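Subject: Re: [gripper-tools] Timestamp alignment in the Flakmont replay loader

Dear all,

The following is the reply of the Unavton software group to the query circulated on this list in November. The original message is quoted for reference.

> We have upgraded to the current Flakmont branch and find that the loader
> now rejects a large share of our hand-held recordings. Of 2,000 episodes,
> 618 fail with "width/pose mismatch". The same files loaded without
> complaint on the previous branch. Is this a fault in the loader, or are
> our recordings to be considered unusable? We should prefer not to record
> them again.
>
> Bevum integration desk

The recordings are usable. The previous branch took the finger width from whichever camera image was nearest in time to the pose sample, and did not check how far apart the two were. The current branch performs that check and stops when the gap is larger than one image period. The files have not changed; the fault was present before and was passed over silently.

In the sample set which Bevum kindly supplied, the gap has two separate causes.

The first is a fixed delay between the camera clock and the pose clock. It is constant within a session and may be corrected once, by setting the latency value in the session file. The calibration tool in the Gillies package will estimate it from any episode in which the fingers open and close fully at least twice.

The second is missed marker detections. The width is worked out from the square markers on the two fingers, and where one of them is lost for several images the older code repeated the last good value. Shiny objects held close to the markers appear to make this worse – metal bottles and cans in particular – as do strong overhead lights. The current branch leaves such gaps empty, and it is these empty spans that the check then reports as a mismatch. We accept that the wording of the error is misleading, and it will be changed.

We recommend the following order of work:

1. Run the calibration tool and write the latency value to each session file.
2. Load again with gap filling switched on and the limit set to five images.
3. Review by hand whatever is still rejected.

On our own tabletop set of 3,935 episodes, 1,409 were rejected at first loading. All but a handful were recovered by the first two steps. The remainder had lost a marker during the grasp itself, and we removed them from training, as a wrong width at that point teaches the policy to close too early.

Users who have already trained on data from the previous branch need not discard their models, but should compare commanded and measured width on a few replays before going further.

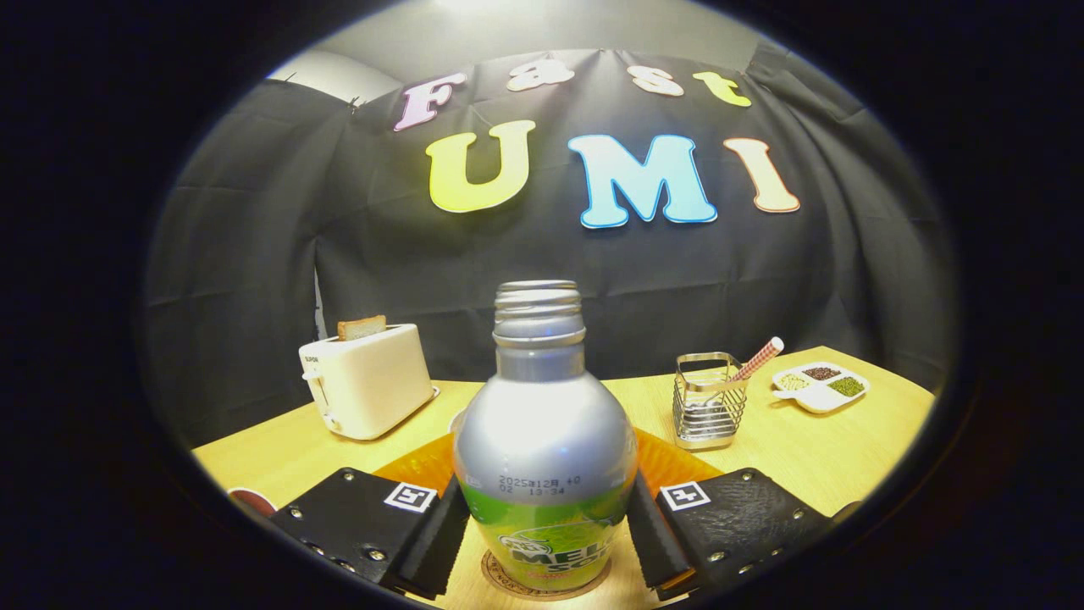
A patch with the new error text and a per-episode gap report is under review and will be announced on this list. Until then, please send failing session files to the Unavton software group together with the loader log – the log alone does not contain the marker data.

Yours faithfully,
Unavton software group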